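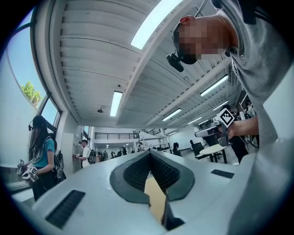

Ticket 205 – gripper pads and the pre-session check

Status: open, waiting on Goseo
Opened by: Matilde Cunha
Site: Lenavar hall

First entry, 17 December 2019

Hi all, me again. Unit 39 is giving us short recordings. The session looks fine to the person holding it, the fingers open and close the way they should, and then when I go through the files the width reading sticks at one value partway in. Five recordings so far, all from the same unit.

What I tried:
– Restarted the unit and recalibrated the jaw. Good for a while, then the same thing.
– Swapped the cable with unit 50. No change, and 50 kept working with the "bad" cable, so I'm ruling that out.
– Wiped the marker faces with a dry cloth. The rules say dry cloth only, please stop using the window spray!

Reply from Serpil Ertürk

Did anyone do the full open/close before recording? Rule 4 on the Ivham sheet: three full cycles, markers facing up, nobody else within arm's reach. I know it gets crowded in there and people skip the last part, but if someone's sleeve covers a marker you get exactly this kind of flat line.

Reply from Matilde

OK, so I went back and asked. Cycles yes, arm's reach no (guilty, I was one of them). Repeated it with everyone spread out and got two clean recordings, then a bad one. So spacing helps but it's not the whole story. I also noticed one finger pad on 39 has a lifted corner – it may be dragging on the way closed.

Reply from Hacer Baysal

Please tag 39 out until the pad is replaced. A lifted pad is a stop under our rules, even if the unit still records. Pads are in the Sarıgül drawer, bottom left. Both fingers get changed together, then calibrate again before anyone picks it up.

Matilde

Tagged out. The drawer has one pad in it. I've asked Goseo for more and will run the cycles again when they get here.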